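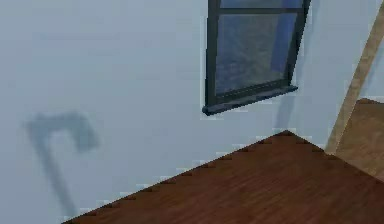

Talk notes, evening session, spotter group. Start on time. The subject tonight is reading the sky for a gust front when you have no radar, and the first part is picking one place to look from and staying with it. Use the same place every time so you know what normal looks like there. A window is fine for this. The one on the screen has a dark gray frame with a rail across it, and a rail like that makes a good level line: pick a point on it, pick a point on the horizon, and watch which way the cloud base moves against them. Do this with your head still. Ask who has a fixed spot at home already. Wait for hands.

Next: what a gust front is. Keep this short, most of them know it. Rain-cooled air comes down out of a storm, hits the ground and spreads out. The leading edge is the gust front. It can run well ahead of the rain. People get hurt because they think the storm is still far off.

Signs, in the order I usually get them. Birds go quiet or leave. The inflow wind drops off. There may be a calm of a few minutes, or no calm at all. Then a low shelf of cloud, or a line of dust if the fields are dry. Temperature drops fast with the first push. Say clearly that you don't always get the shelf. Rónán will bring this up if I don't.

The Veltavel storm, June. This is the main part of the talk, give it the most time. I was at the grain road north of Veltavel with Clodagh Dunne. Cathal Madigan was at the Segura crossroads, south of us. The storm was to the west and looked like it was falling apart. Base was ragged, rain core thin. Clodagh wanted to pack up and I agreed with her. We had the tripod down and in the car when Cathal called to say he had dust coming across the road from the northwest. We had nothing at our spot. I logged the call and did nothing else with it, and that was my mistake. The front reached us at 4 in the afternoon, with the car doors still open. We lost the hatch strut and a page of the log.

Pause here. Ask what they would have done with Cathal's call. Let two or three people answer.

My answer: doors shut, car pointed into the wind, second call to Ulenar to warn Gearóid, who was out on foot. He got the word late and sat it out in a culvert. Do not recommend the culvert. If someone asks, it was dry when he went in and he got out before the rain. Water comes up in those fast.

The log sheet. Hand out copies now, not earlier, or they read it while I talk. Columns are time, wind direction, wind speed, base, remarks. If you have no wind meter, write what the trees are doing. "Small branches moving" is more use to me than a guess at a number. Write the time first, before anything else on the line. Our sheets from Veltavel have 2 entries with no time on them and I can't use either one.

Filing. We have 144 sheets in the binder going back to when Lorcan Dolan started it. Form number is 3208, top right corner, old forms have no number and should go in the recycling. Sheets go to Lorcan by the end of the month. He will take a phone picture of the sheet if all four corners show.

Zundale. They have asked us to cover the ridge road as well this season. I said I would put it to the group. One person needed on the ridge, one below at the pumping station. The ridge has poor phone coverage on the east side, so the ridge person parks at the west pull-off. Nobody stays up there with lightning close. Get names before the break.

Questions I expect:
Can a gust front make a tornado? Small spin-ups along the edge, yes. Usually brief. Report them the same way as anything else.
Does a dying storm still put one out? Yes, see Veltavel.
Is an app enough? Use it, but the scan you are looking at is already old.

Break, then Rónán Heffernan on radios. He needs the long extension cord.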